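Visthorpe Releases Feyisa 2, a Motion Planner That Tracks Gloves, Covers and Cables on Working Robots

3 min read

SODPORT — Visthorpe today released Feyisa 2, the second major version of its motion planning software for legged and wheeled robots with multi-fingered hands. The new version lets engineers add soft coverings and loose cables to the robot's own collision model, so the planner takes them into account each time it computes an arm movement.

Most planners work from the robot maker's geometry files. Those files describe the bare machine. Once a robot goes into use, people put sleeves and gloves on it, run cables past it and swap fingertip pads, and the model in the software no longer matches. The usual fix is to widen the safety margin around the whole arm, which costs reach close to the body.

"We kept meeting customers who had set a large margin on day one and never touched it again," said Heiðrún Vigfúsdóttir, head of product at Visthorpe. "Their robots could not bring a hand down beside their own leg. The arm was able to do it, but the planner refused."
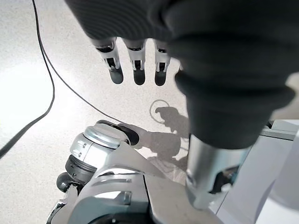 Feyisa 2 replaces the single margin with a separate one for each part. An engineer marks a link as covered, picks a material type and enters how far the material can shift. The planner then checks the covered shape against the rest of the robot at every step of a path. With a hand held fingers down over the floor near the lower joints, the fabric glove bulges out past the metal of the wrist while the three fingers stay bare below it, so the glove gets a wide margin and the fingers a narrow one. Cables lying on the floor are handled as a different class of object, which the hand may pass over at a set height but may not press on.

The self-collision checker has been rewritten for this release. It runs 1000 checks per second on the robot's onboard computer, with no outside server. When a check fails, the log names the two parts involved and stores the joint angles, and the engineer can replay the move in the desktop viewer.

Brumden, which builds inspection robots for pump rooms and equipment halls, tested the software for 11 weeks before release. According to the company, its engineers replaced 70 hand-written keep-out zones with covered-link settings during that time.

"The zones were a mess and I wrote a good share of them," said Masaru Kubo, controls engineer at Brumden. "Every time we changed a glove, somebody had to go through the file. Now we change one entry and rerun the test set."

Kubo said his team still keeps a few fixed zones around charging equipment and plans to leave them in place.

Feyisa 2 also includes a command-line tool for converting project files from the first version. Existing margins are carried over unchanged, and the tool prints a list of links where a smaller value may be possible. It does not apply those values without approval.

"We did not want an update to make anybody's robot move closer to itself overnight," said Lensa Ambaye, who led the planning work at Visthorpe. "You read the list, you try a value at low speed, and then you save it."

Coverings are set by hand in this version. Measuring them automatically from wrist camera images is planned for a later update, and a test build will go to selected customers in November.

Feyisa 2 is available now to all customers with a current support plan. New customers can request a trial license through the Visthorpe sales office in Sodport.

About Visthorpe
Visthorpe develops planning and control software for mobile robots. The company is based in Sodport.

Press contact: Agustina Fuentealba, Visthorpe Communications, Sodport

11 shares · 2 comments

© Visthorpe. All rights reserved. | Contact | Back to top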